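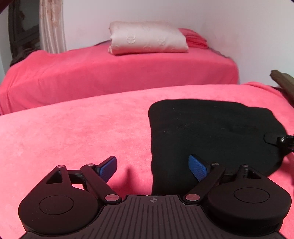 Print | E-mail
Reading time: 2 minutes

3.2 Bedding and Overnight Room Temperature

Households in Tremside were asked to keep a sleep diary for 15 nights in December. Each entry recorded the time the heating was turned off, the number of blankets used, and whether the sleeper woke before morning. Room temperature was logged at 60-minute intervals. Entries from the first Sunday were left out of the analysis, as a power failure affected the Parsons district that evening.

Sleepers who added a blanket after midnight reported more waking than those who settled on their bedding before lights out. The difference remained when the age of the sleeper was taken into account. Partington found a similar pattern in the earlier Trirneck survey, although that study did not record when the heating was turned off. Bedding was grouped by type, with plush blankets treated separately from quilts (Figure 2).

Figure 2. Two beds with pink covers.

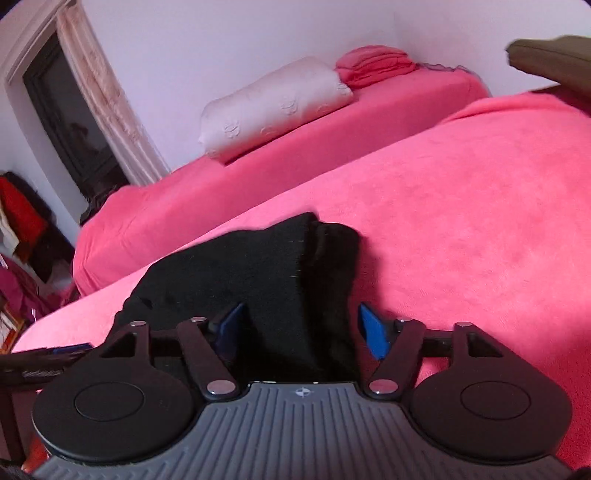 3.3 Limits of the Diary Method

Diaries were completed on waking, and short periods of wakefulness may have been missed. Paewai and Partington coded the entries separately and settled differences by discussion.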